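Altport Residence – House Diary
September, third week
Kept by Menaka Ekanayake, Resident Officer

Morning

The inspection of the ground floor began at 8:30 and was completed before eleven. Mr. Hiebert attended for the trust and Mr. Foulkes for the housekeeping office. The corridor lamps have been replaced as requested in the last entry. The laundry remains closed until the drain is seen to; Konstead have given us reference 419 and no date.

Mr. Foulkes raised again the question of furniture being moved between rooms without a note in the book. I agreed that the rule should stand as written, and that residents should be reminded of it at the next house meeting.

Correspondence

A letter was received from Piyumi Abeysekara, thanking the house for its hospitality over the summer and returning the key to Room 4. The key has been signed in and hung. I replied the same day.

The invoice for table linen came to 1264 and was passed for payment. Mr. Hiebert considers this high. I explained that it covers all three sitting areas and the spare cloths – he accepted this, and asked that the next order be shown to him first.

Afternoon

I spent the early part of the afternoon in the shared room, where the small table has been given one of the new cloths, the white one with the dark grid. It suits the table well and hangs properly at the front. A white basket stands at the back of it, with a red book and a small flowering plant beside it. The plant has green leaves and small pink-red flowers. I should like it to remain there through the autumn if the light allows.

I noted for Mr. Foulkes that the power strip and its cables lie on the floor by the table. They are to be gathered and fixed along the wall.
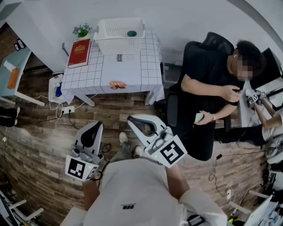 Evening

Tahsin Weerasinghe called at the office at six to ask about quiet hours during the examination period. I confirmed that they will begin at nine, as last year, and that a notice will be posted on each landing.

The boiler was checked at 9:15 and the side door locked. Mr. Foulkes has the duty telephone tonight.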